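4.3 Packing a Mixed Snack Bag

This section covers the packing of one assorted snack bag from loose stock. It applies to the Prilasix paper bag with twisted handles and to any plain paper carrier of similar shape. For rigid boxes, see section 5. For gift bags with tissue, see section 4.5.

Revised May 29, 2024. Replaces the July issue of the previous year.

4.3.1 Before you start

Clear the table of everything not listed on the packing slip. Wipe the surface with a dry cloth. If a damp cloth has been used, wait until the table is fully dry before setting out bags. Paper bags take up moisture through the base fold, and the fold weakens before any stain shows.

You will need:

One paper bag, opened
The packets named on the packing slip
One Vomska base card (only for orders over 300 g)
One closing label

CAUTION: Do not use a bag with a torn handle or a lifted handle patch. The patch cannot be re-glued at the table.

4.3.2 Opening and placing the bag

1. Hold the bag by the upper rim, one hand on each broad panel, and pull the panels apart.

2. Put one hand inside and press the base flat from within. Press the corners last.

3. Stand the bag toward the rear of the table. Leave the front half of the table free for the packets.

4. Turn the bag slightly so that one broad panel and one narrow side face you. A bag set square to the table edge hides its side fold, and a side fold that has not opened is the most common cause of a bag tipping over.

5. Check the handles. Both should stand up from the rim. The front handle may cross the opening at this stage. Fold it outward before step 4 of 4.3.4.

6. If a base card is required, slide it in on its long edge and lay it flat with the printed side down.

NOTE: The upper rim may flare outward after opening. Leave it as it is. Creasing the rim inward narrows the opening and scrapes the packets on the way in.

4.3.3 Setting out the packets

1. Lay the packets flat on the table, with the brand name facing up. They do not need to be in rows, and the lettering may run in any direction.

2. Keep each packet far enough from its neighbor that the name can be read. Two packets may touch, but a packet that lies fully under another will be missed at the check.

3. Compare the names with the packing slip. Similar colors are not a match. Read the name and the flavor on every packet.

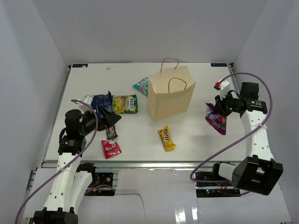 4. Inspect the crimped ends. Set aside any packet with an open or split crimp and replace it from stock. Creases in the wrapper are acceptable. A packet that has lost its air and feels soft at the seam is not.

5. Check the best-before date. Reject any packet with fewer than 16 days left.

6. Mark the slip in the column headed "Laid out." Do not mark "Packed" until the bag has been filled.

4.3.4 Filling the bag

1. Sort the packets by weight before lifting any of them. The slip gives the net weight in grams in the right-hand column.

2. Place packets of 100 g or more in first, flat on the base. Lower them into the bag. Do not drop them.

3. Add the small and narrow packets next, upright along the sides. M&M's packets and others of similar shape stand best with the long edge against the narrow panel.

4. Fold the front handle outward and add the remaining packets from above. Wide, light packets go in last, one at a time, held by the top seam and released only when the lower end is resting on the layer below.

5. Look into the bag from above. Nothing should stand higher than the rim.

CAUTION: Do not press down on the contents to make room. Filled candy wrappers burst at the crimp. If the contents stand above the rim, empty the bag and start again at step 1, or change to the next bag size.

4.3.5 Closing and handing off

1. Bring both handles together above the opening.

2. Apply the Mangundap closing label across the rim, centered between the handles. Rub it down with the thumb.

3. Lift the bag by both handles to a height of one hand above the table and set it down again. If the base bulges, fit a base card and repeat.

4. Mark "Packed" on the slip and place it under the front handle.

5. Move the bag to the Troltolum shelf, code 87. Do not stack bags.

4.3.6 Common faults

Bag leans to one side. Heavy packets are all against one panel. Empty and repack from 4.3.4, step 2.

Rim tears at the handle. The bag was lifted by one handle. Replace the bag.

Slip and contents differ. Lay everything out again as in 4.3.3. Do not search through a filled bag by hand.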